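Suction vs two-finger for mixed bin picking, round two
Forum: End effectors and tooling

torquenut
OK, I finally got both grippers through the same bin and I'm kind of giddy about it! Same arm, same camera pose, same controller settings. The only thing I swap is the tool. 300 picks each, random dump between runs, the usual junk: cans, cups, jars.

The Bendari suction cup missed 11. The Wogan two-finger missed a lot more and I'm still sorting the logs, but when it gets hold of something it really holds on. Crumpled cans are where it shines.

Prys Edwards
Which cup are you running? I gave up on suction for dented cans last April. Couldn't get a seal on anything with a crease in it.

torquenut
The soft bellows one, smallest they sell. It goes for the flat-ish spots if the camera finds them. My trouble is the corners. With a jar jammed up against the wall the fingers have no room to open, and the wrist wants to swing the cable bundle right into the bin.
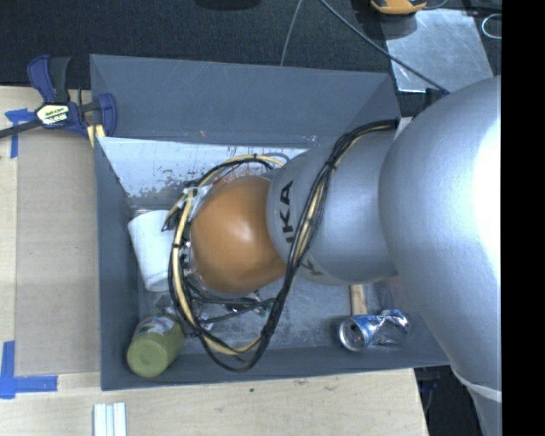

Prys Edwards
Corners are a planning problem, so I wouldn't hold them against the fingers. Tilt the approach 11 degrees or so off vertical and try again before you call it for suction.

melonbot
Disagree, sorry. If one tool needs a special approach and the other doesn't, that counts in a comparison. I ran 685 picks on a Kinholm arm with fingers only and the tilt cost me time on every cycle.

torquenut
You're both making me want to run it again, haha. I'll do 200 with the tilt and 200 without, fingers only, and log cycle time too. Does anyone have a cable guide they like for the last joint? Mine is mostly ties at this point.

melonbot
Melavico makes a swivel clip. Measure your bundle first, mine was too fat for it.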